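Bench notebook: travel chess set, blue/red
March 2019

Continuing from the previous entry. Mat and pieces for the Trusent order are now on the white table for a full check before packing. The earlier note gave the finished mass of the complete set as 890 g. After the change to lower infill it is 669 g on the same scale, mat included. Postage drops one band.

Piece print settings unchanged since the last batch: 44 mm king height, others scaled from it. Knight mane is the slowest part of the print and the only place where stringing is a problem. Tried a lower nozzle temperature on three blue knights. Two were clean off the bed, one needed a knife along the back of the neck. Keep the lower setting for both colors.

Red filament is from the Durau spool, blue from Jodik. The red shrinks a little more, so the red pawns sit slightly lower than the blue. Not noticeable in play. Do not mix spools inside one color.

Mat: black border kept at the present width. The narrower border from the Vlad file looked better on screen but left no margin for trimming. Square edges checked against the steel rule along both diagonals. No correction needed.

Played through part of a game to see how the bases fit the squares. Red pieces off the board go to the left side of the mat, blue ones to the right. 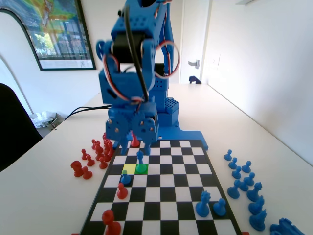
Mat and pieces during the fit check. One yellow square, one green; blue pawn on the green.

Notes from the fit check:

Pawn bases are fine. There is room to get a finger and thumb around a pawn when the next square is occupied. The knight is tighter. The mane overhangs the base at the back, and turning the piece on its square can knock a neighbor. Rotate the mane forward 3 degrees in the model and print one to compare before committing to a full set.

The larger pieces hide the pawns behind them when viewed from a low seat. Accepted, same as any set of this height.

Contrast: red and blue both read well on the white squares. Blue on black is weaker in the evening with only the ceiling light on. A lighter blue would help. Ask Jodik for a sample card before reordering.

To do:
- knight, revised mane, one in each color
- felt for bases, check thickness against the box insert
- second mat, same border
- update the parts sheet with the new mass
- Trusent delivery is due in May, box artwork still open

Recent entries
Box insert, foam versus card
Infill test on rooks and bishops
Mat trimming jig
Spool storage and drying

Contact the workshop | Copyright 2019 | Back to top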